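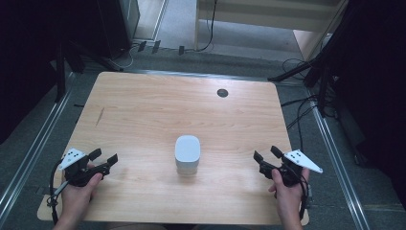
The upstairs units at Skosdale lose the wireless network every evening and get it back by morning. Tenants in the two rear apartments report it, the front ones do not. I started with the rear apartment on the left, where the router stays in a hall closet and the tenant works in the back room. For now everything in that room is on wireless. Laptop is a company machine, so I can't change its settings, only read them. Phone and tablet behave the same way as the laptop, so I am not treating this as a laptop problem.

Ticket 936
Opened by: Triin Sepp
Assigned to: Danylo Harasym
Site: Skosdale, upper floor, rear
Priority: normal

Entry 1, Danylo
Asked the tenant for times. She says the drop comes after dinner and lasts until she goes to bed. She does not know when it comes back. The network name stays in the list, the device says connected, but pages do not load. Sometimes a page loads halfway. Restarting the router clears it for a few minutes.

Router log shows no restarts other than the ones she did by hand. The line to the building stays up the whole time. Speed on a cable straight into the router was normal at lunch. Did not test in the evening yet.

Entry 2, Danylo
Saturday, October 10, 2015. Went back in the evening with my own laptop. Arrived before the problem and sat in the back room. First hour fine. Then pings to the router went from steady to all over the place, with replies missing in bunches. Pings from a laptop on the cable in the closet stayed clean through the same stretch. So the line is good, the router is good, and it is the air between the closet and the back room.

Ran a scan. The router was on automatic channel and had picked 6. There was another strong signal on 6 that was not there when I arrived. Name on it is Avska. I do not have that one on our list.

Set our router to channel 11 by hand. Pings settled down. Stayed another half hour with no trouble. Left it on 11.

Entry 3, Triin
Tenant called to say it was good for two evenings and bad again on the third. The other rear apartment (Mr. Kuo's side, ask for Ching-wen Kuo) never improved at all. Reopening. Danylo, did you change the channel in both units or only the one?

Entry 4, Danylo
Only the one. I had no key for the other. Will do both.

Entry 5, Danylo
Got into the second unit. Its router was on channel 11 already, set by whoever installed it. So I had moved the first unit on top of the second. That explains part of the bad third evening but not the second unit's trouble, which started earlier.

Put the first unit on 1 and left the second on 11. Turned off automatic channel on both. Wrote the channel on a strip of tape on each router.

Also found the second router on firmware 40, and the first has a newer one. Did not update it the same day. I want to change one thing at a time.

Entry 6, Ngan-ling Chiang
I handle the downstairs shop. Avska is ours. It is the name on the music player and speakers the shop put in. The player makes its own network when it is switched on and the evening staff switch it on. I did not know it could bother anyone upstairs. You can come look at it whenever we are open.

Entry 7, Danylo
Looked at the player. It sits on a high shelf against the rear wall, which puts it almost under the two apartments. It was on channel 6 at full power. The speakers connect by wire, so the wireless part is only for setup from a phone. There is a switch for it in the menu, second page. Ngan-ling turned it off while I was there and the music kept going. Scan upstairs no longer shows it.

Kwok-wai Lau asked me to note the model for the other buildings. The label is rubbed and all I can read is 562. I will ask the shop for the box.

Entry 8, Triin
First unit: no drops this week. Second unit: better, still slow in the kitchen. Can we close?

Entry 9, Danylo
Not yet. Updated firmware on the second router. Kitchen signal is weak at all hours, so it is a separate matter from the evening drops. The router was behind a metal filing cabinet. Moved it on top of the cabinet and the kitchen reading came up enough to watch video. Mr. Kuo is fine with it there as long as the cord is taped down. Taped it.

Entry 10, Kwok-wai Lau
Please leave this open until December and check once more. If the shop resets the player, the wireless will come back on by itself. Stitenska has the same player in the lobby, and I would like the switch position added to that building's sheet too.

Entry 11, Danylo
Added to the Stitenska sheet. Ngan-ling put a note by the player. Status set to monitoring. Still waiting on the box.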